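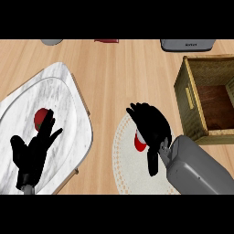
3rd October

Second go at the cold-process tomato paste. The first batch separated in June and has been sitting on the shelf ever since with a label saying "DO NOT DISCARD", in my handwriting, for reasons I no longer have access to. I discarded it this morning.

Plan for today was the same recipe with the salt cut and the pulp strained through the Derkamo cloth in place of the steel mesh. The mesh lets seeds through. The supplier's sheet says it doesn't, and the seeds haven't read the sheet.

Starting weight of pulp 1,311 g, skins off, after draining. Fruit was the Brinska plum type from the Nurnilcombe stall, a bit softer than last time. Two of them had split and went in anyway. Refractometer gave a silly reading until I wiped off what I think was yesterday's honey. Whoever had the honey: the wipes are next to the instrument. They have always been next to the instrument.

Strained from 9:15. Slow. The cloth clogs from the middle outward, so the trick is to lift one corner and let the whole mass roll, then swap corners. Scraping just pushes paste into the weave and then you own a very expensive red cloth. I scraped for the first ten minutes, so we now own one. 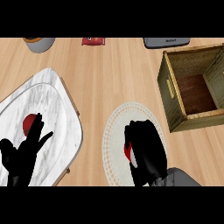 Left it to hang over lunch and came back to 57 ml of clear liquid in the cylinder, less than I wanted. Tightened the knot, which helped for a while and then came undone while I was on the phone to Barros about the missing jar lids. (Lids shipped Monday. Lids also shipped last Monday, according to the same person.)

Split what was in the cloth into two lots:

A - salted, lemon juice, straight into the fridge.
B - salted, no lemon, fridge, bottom shelf behind the buffer bottles.

Color on A is good, a proper brick red. B is browner at the surface already, but I stirred it with the wooden spoon that smells of cumin, so I'm not trusting my nose on either of them. Need a spoon that belongs to this project. Have written that in this notebook before, I believe more than once.

Texture: both spread without weeping when first put on the plate. After an hour A had a thin wet ring and B had none. That's backward from June. Possibly the knot. Possibly the fruit. I would like it to be the fruit, as I can blame the stall for that.

To do
- check both lots tomorrow before anyone opens the fridge for milk
- soak the cloth overnight, cold water, no bleach (see the sad history of the previous cloth)
- chase Barros again, politely
- repeat B with firmer fruit and a knot tied by somebody else
- new label for the shelf, with a date on it this time

Cloth is in the left sink. Please don't drain it.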